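Suchbegriff eingeben Suchen

Warum ist die Banane gelb? Farben schnell erklärt

29. Apr 2019, von Jutta Remmers

Also, Farben. Klingt einfach, ist es aber nicht ganz. Mach mal nachts das Licht aus, Rolladen runter, Tür zu. Wo ist jetzt das Gelb von der Banane? Weg! Ohne Licht keine Farbe. Die Banane liegt noch genauso da, aber es kommt nichts mehr von ihr in deinem Auge an.

Das Licht von der Sonne sieht weiß aus. Drin stecken aber ganz viele Farben, alle durcheinander. Beim Regenbogen kann man sie mal einzeln sehen: Rot, Orange, Gelb, Grün, Blau, Violett. Die Regentropfen ziehen das Licht auseinander.

Und die Banane? Die schluckt vor allem das Blaue. Der Rest vom Licht prallt ab und fliegt in dein Auge, und zusammen sieht das dann gelb aus. Eine Tomate schluckt fast alles außer Rot. Schnee schluckt fast nichts, deshalb weiß. Kohle schluckt beinahe alles, deshalb schwarz.

Grau ist dazwischen. Ein bisschen was von allen Farben wird geschluckt, ein bisschen was von allen kommt zurück. Oft ist Grau aber gar nicht nur Grau. Genau hinschauen lohnt sich.
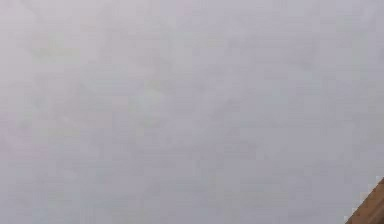

Grau mit einem Hauch Grün.

In meinem Malkasten von Dallinero sind 11 Farben, Grau ist keine davon. Muss man selber mischen. Schwarz und Weiß geht immer. Oder Orange und Blau, das wird ein schönes schmutziges Grau. Mit ein bisschen mehr Blau wird es kühler, mit mehr Orange wärmer, irgendwann ist es dann Braun. Pinsel zwischendurch auswaschen!!

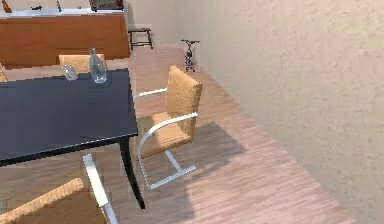
Durchsichtig ist noch mal was anderes. Da geht das Licht einfach durch, fast ohne dass was hängen bleibt. Luft macht das, Wasser auch, Fensterscheiben. Aber warum sieht man Glas dann überhaupt? Ein kleines bisschen Licht prallt eben doch ab, so wie bei der Flasche und dem Trinkglas auf dem dunklen Tisch, da sind lauter schwache Spiegelungen drauf. Die Flasche schimmert sogar etwas blaugrau. Und der Tisch selbst schluckt das meiste Licht, darum so dunkel.

Schwarze Sachen werden in der Sonne übrigens schneller warm als weiße. Das geschluckte Licht verschwindet nämlich nicht, es wird zu Wärme. Schwarzes T-Shirt im Hochsommer bei 35 Grad, keine gute Idee.

Jetzt Steine. Viele Felsen sind rötlich oder rostbraun, und oft ist es wirklich Rost! Im Gestein steckt Eisen, das reagiert mit Sauerstoff, so ähnlich wie bei einem alten Fahrad. Abends sehen solche Felsen noch röter aus. Dann steht die Sonne tief, das Licht muss einen langen Weg durch die Luft und vom Blau geht unterwegs viel verloren.
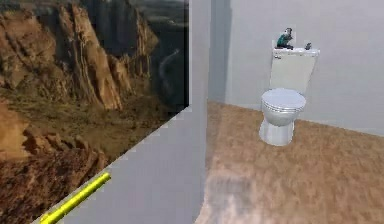
Jutta Remmers

Im Auge sitzen winzige Zellen, die heißen Zapfen. Die meisten Menschen haben drei Sorten davon, zusammen reicht das für alle Farben, die wir kennen. Hunde haben nur zwei Sorten, die können Rot und Grün schlecht auseinanderhalten. Für die Dämmerung gibt es noch die Stäbchen. Die können hell und dunkel, aber keine Farben.

Zum Ausprobieren: Im Oktober bunte Blätter sammeln, abends ins fast dunkle Zimmer legen, zehn Minuten warten. Welche sind rot, welche grün? Aufschreiben, dann Licht an und nachgucken.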